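Keeping the Gripper Cell Alive
Student project report, August 2026

So my part of the project was maintenance! Kwame Wumbei wrote the motion code and Merike Jaunzems did the fixtures, and I got the checklist, the hex keys and a lot of evenings with the gripper on our PC teardown cell.

When I took over, the fingers closed a little crooked. I blamed the code (sorry, Kwame) and spent a week on it before I put a key on the finger screws and found two of them had backed out. Now the routine goes like this: power off, wipe the finger links, check every screw on both sides, then home the arm and run 20 empty open-and-close cycles. It takes me 15 minutes if I don't drop anything.

After that I jog the arm into an open desktop by hand, at the slowest speed, and watch how much room the links have. The wide part of the gripper worries me way more than the tips – it's bulky, and a computer case is a tight place to put it. I also redid the grip force setting, which was at 18 on the controller page and is now 7, much kinder to small connectors.

Gripper inside the computer, wrist camera view: 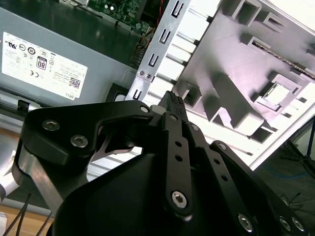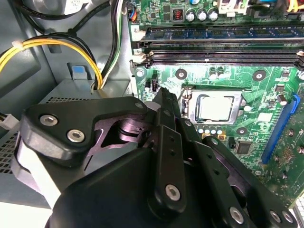 Henk Wouters read my draft and wrote back that the screw check should come after the cycles too, given that the cycling is what shakes them loose, and that he'd want a paint mark across each head so a turned one shows up right away. I've added both to the list for September, and the paint pen is on order.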